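Clavus Office Fit-Out: Room Meeting Minutes, January

Start 9:15. Minutes of the previous meeting accepted with one correction: the Bellik invoice is 880, with delivery included.

1. Desk by the brick wall
White desk stays in its present position on its two pedestals. Request to move it under the window declined; the power outlet is on the brick side. Left pedestal to hold stationery. Right pedestal to be emptied and relabeled.

2. Desktop
Deer head picture and flower vase may remain on the desk. Hanging the picture was discussed. Leite advises against drilling the brick before the mortar is checked. Deferred. Loose sheets to be filed at the end of each day.

3. Cable and floor
White cable from under the desk currently crosses the gray floor. Agreed to route it along the wall in a clip-on channel. Skustar quoted 323 for the channel and fitting, around two hours' work. Quote accepted. Small bottle and black object to be cleared from under the desk before the fitter arrives.

4. White cabinet
Contents list still outstanding. Carried over.

5. Any other business
Key for the supply closet is missing. Spare to be ordered.

Closed 10:05. Next meeting in February, same room.
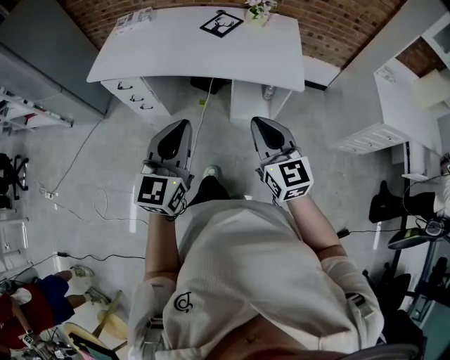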